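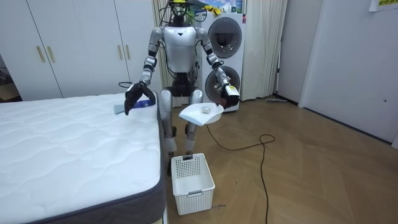 **Ticket 224 - right gripper loses holding force when both arms work**
Status: open, workaround in use
Build: home humanoid, Skorell arm controller, Fabbri gripper on the right side
Opened: February 2022

**Problem**

When the left hand closes on a cloth, the right gripper becomes weak after a short time. If it holds a tray by the edge, the tray turns down slowly and anything on it can slide off. With only the right arm in use I do not see the fault. The controller writes error 107 to the log, but not every time.

**What I have tried**

1. Changed the power cable for the right arm. No difference.
2. Read the wrist joint values during a hold. The wrist stays in its position, so the tray is turning inside the fingers.
3. Cleaned the finger pads and put new rubber on them. A little better with the empty tray, the same with something on it.
4. Went back to the September firmware. The error does not come in the log any more, but the grip is still weak. I think the old version simply does not report it.
5. Started the test script from Testico with the left hand open, then closed. Left open: 6 holds, all good. Left closed: the right motor current falls to 373 mA and stays there.

**What I think now**

Both grippers share one current limit in the Skorell settings. The left one closes first and takes its part, and the right one gets what remains. I have not found where this limit is written. The Plallness manual has a page for single arm use only.

**Workaround**

Lower the left grip force before the right hand takes the tray. For cloth it is enough - a shirt does not need much. Keep the tray low and put only light things on it.

**Still to do**

- Ask Plallness support if the limit can be set for each hand.
- Repeat step 5 with the grippers changed over.
- Save the full log, the short one cuts the first seconds.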